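Cell Maintenance, Unit 4: Looking After a Sorting Cell
Course handout, Skarkance workshop program
Prepared by Zofia Makowska. Revised by Digby Kingi.

Read this before the lab session. You will work in pairs on the tabletop sorting cell. One person works at the cell and the other keeps the log. Swap after section 3.

1. Before you touch anything

Stop the running program and wait for the arm to finish its move. Press the stop button on the pendant, then hang the lockout tag on the power switch. The tag stays there until the person who hung it takes it off. If your partner hung it, you do not remove it, even if they have gone to lunch.

Write the arm's hour reading in the log. Finger pads on this cell are changed every 200 hours. If the reading is past the last change by more than that, change the pads first and do the rest of this unit afterward. At the last full service, the reading was 2,197.

Empty hands, no lanyards, sleeves above the wrist.

2. The gripper

Wipe the fingers with a lint-free cloth and a little isopropyl alcohol. Do not spray anything at the gripper body. Look along each finger from the side. A bent finger will still close, but it will meet the other one at the tip only, and thin handles will turn in the grip.

Check the cable where it loops near the gripper. The loop needs enough slack for the full wrist rotation and no more. Turn the wrist by hand through its range with the power off and watch the loop the whole way. If it goes tight or catches on the body, move the clip. Flynn Paewai keeps spare clips in the gray drawer, and you should sign for what you take.

Pad screws are tightened by hand with the short driver. Do not use the electric one. Two sets of threads were stripped that way in January.

3. The table and the bins

A glossy tabletop shows every fingerprint, and it also throws the ceiling lights back at the cameras. Clean it with water and a microfiber cloth. Polish makes the glare worse and is not allowed on this table.

The bins stand in a row along the back: yellow on the left, orange in the center, teal on the right. The order matters to the program. Set them down flat with even gaps between them. 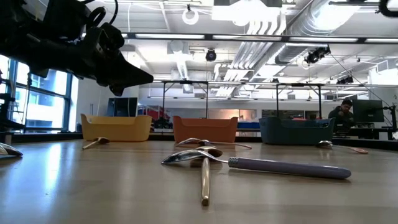
Unit 4, page 3

Spoons are the standard test set for this cell. Shiny bowls are hard for the vision system and thin metal handles are hard for the gripper, so a fault in either one shows up early. Mix the handle colors. Lay the set out with the handles pointing different ways, and let at least two of them cross. A crossed pair is the layout most likely to go wrong after a service, and you want to see it go wrong while you are standing there.

4. Cameras and lights

Do not move a camera to clean it. Use the blower first and then the lens cloth. If a mount has been knocked, stop and tell Carleen Hoani, who does the calibration. A small turn at the ceiling becomes a large error at the table.

Turn on all the ceiling lights before you run the reference check. Daylight from windows changes through the day, so note the time next to your result. The check gives a score out of 331 marker points. Write down the number you get. A score below 90 percent means the calibration has to be redone.

5. Restart

Remove the tag. Clear tools and cloths off the table. Tell your partner out loud that you are restoring power, and wait for an answer.

Home the arm at slow speed. Run one pick at slow speed with a hand on the stop button, then one at normal speed. Listen as the fingers close. A click at the end of travel usually means a loose pad screw, and you go back to section 2.

If both picks are good, run the full set into the bins and record any dropped or missed items by handle color.

6. To hand in

Log sheet with both names
Hour reading at start and finish
Reference check score, with the time
Any part replaced, with the drawer it came from
One paragraph on the first fault you met and how you traced it

Hand the sheet to Tudor Pascu at the end of the session. Sheets without an hour reading will be returned.

For Unit 5, bring the pendant manual and your notes on wrist rotation limits.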